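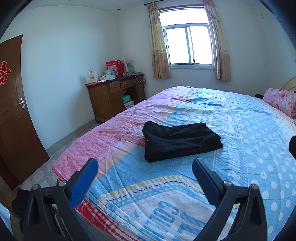 The decision to expand the postseason from four clubs to six was presented in March as a gift to supporters. After one full season under the new format, the league should concede that the change has weakened the months that come before it.

Under the earlier arrangement, a club that started slowly had reason to worry by midseason. Skilia played its final stretch last year with nothing secured, and its matches were the better for it. This season Ullutel lost four of its last six and still qualified. Its head coach, Þröstur Gunnlaugsson, rested up to 40 percent of his regular minutes in the closing weeks. He broke no rule in doing so, and any prudent coach in his position would have done the same.

Supporters of the larger field point to attendance in the smaller markets, and the point deserves a fair hearing. Plidel drew well late in the year, and its players earned their place. One good story, however, does not settle the matter -- particularly when the opening round was decided by an average of two goals or more.

Severin Steiner has argued for keeping six clubs while granting the top two a longer rest. That proposal has merit, but it would stretch a calendar that already asks 56 matches of every roster.

The league would do better to return to four, and to announce the change before clubs begin selling season tickets.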